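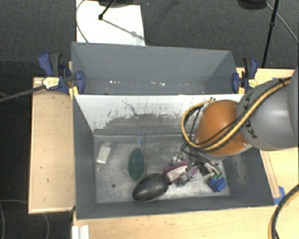

Sorting out the odds-and-ends bin

Most garages and utility rooms have a bin where things get dropped and forgotten. It fills up over a couple of years until finding a tube of glue means tipping the lot on the floor. An afternoon is enough to put it right.

Before you start

Clear a patch of floor or a bench and lay an old sheet over it. Have a bin bag, a damp cloth, a marker pen and a roll of masking tape within reach. Tip the contents out slowly, as there may be loose blades or broken glass at the bottom.

Sorting

Put like with like and don't stop to decide about each item. Fixings in one heap, tapes and glues in another, then electrical bits, garden bits, and anything that belongs to a machine you no longer own. That last heap can usually go straight out.

Test every glue and filler. If the nozzle is blocked, cut the tip back; if what comes out is stringy or lumpy, bin it. Silicone goes off in the tube and will never cure properly once it has.

Old batteries should be kept out of the household rubbish. Put a bit of tape over the terminals and take them to a collection point at a supermarket. Part-used paint needs to go to the tip, and many councils ask for it to be dried out with sand or cat litter first.

Cleaning the bin

Brush out the grit before you use any water. For general dirt, washing-up liquid in warm water is fine. For oil, rub in a paste of bicarbonate of soda, leave it for half an hour and rinse. Sticky patches left by labels come off with a little cooking oil on kitchen paper, followed by soapy water. Stand the bin upside down to drain and don't refill it until the corners are dry.

Putting things back

Heavy items go at the bottom. Screws, hooks and washers should never be loose in a large bin. I use 600 ml takeaway tubs with the contents written on the lid and again on the side, so they can be read when stacked. Jam jars do the same job on a shelf but are a nuisance if dropped.

Wind leads into a loop and fasten them with a strip of hook-and-loop tape. Elastic bands perish and leave a mark.

If you have two bins, keep one for things used every month and one for the rest. Put the first at the front.

Labels

Masking tape and marker will last a year or so indoors. In a damp shed the tape lifts, so tie on a luggage label instead. Write what is in the bin, and the month you last went through it. Mine says April.

From readers

Shanti Goel keeps a shallow tray on top of her bin for things that have not been put away yet, and empties it when it is full. She also suggests lining the bottom with an offcut of carpet to stop tools sliding.

Next page: getting rust off garden shears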